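Weekend and holiday help wanted at Brirden Tea (packing, counter, a bit of everything)
Posted 19 Oct 2022

Hi, I'm Rongrong Xiong and I run Brirden, the little tea shop on Gautam Street, next to the shoe repair place. I'm looking for one person, maybe two if I get lucky, to help me from now through the end of December. It's my fifth holiday season and my sister, who usually saves me, just had a baby (a very loud one, we love her).

So what's the job? Mornings are mostly mail orders. You'd print the labels, pick the teas, pack them up, and walk the parcels over to the Cukov counter before the 4 p.m. pickup. Last December we sent out 260 gift boxes and I did far too many of them at midnight with a sandwich in my other hand — never again! Afternoons you'd be up front with me, brewing samples, ringing people up, and talking customers through the difference between green and oolong for the tenth time that day. I like that part. I hope you will too.

You don't need to know tea. I'll teach you, and you can drink as much as you want while you learn. What I do need is somebody who can read other people's handwriting, lift a full carton, and stay nice when the line is out the door. If you read some Chinese, great, it makes finding things faster, but plenty of our packets have English on them and you'd pick up the rest in a week or so.

Pay is $17 an hour, paid every other week. Shifts are five hours, with a real break in the middle, and I can work around classes if you tell me early. There's parking behind the Gusitier building, or the 104 bus stops across the street.

Tea packets, on a shelf and in a box:

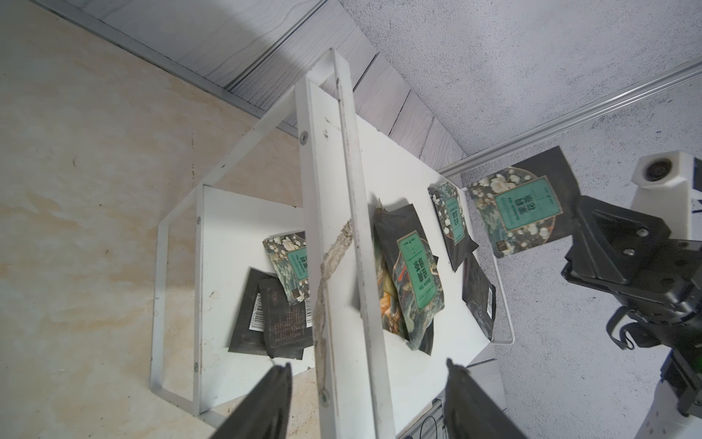
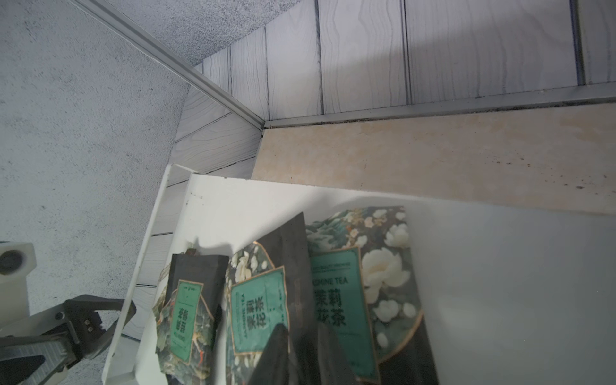
To apply, just send me an email with a few lines about yourself and which days you're free. A resume is fine but I won't be upset if you don't have one. Please do tell me about any job where you had to deal with the public, even if it was selling lemonade or running the snack stand at your kid's games. You can also stop by the shop and ask for me — mornings before eleven are best, and I'll put the kettle on. I'd like somebody to start as soon as they can, so I'm reading emails as they come in and I'll write back to everyone.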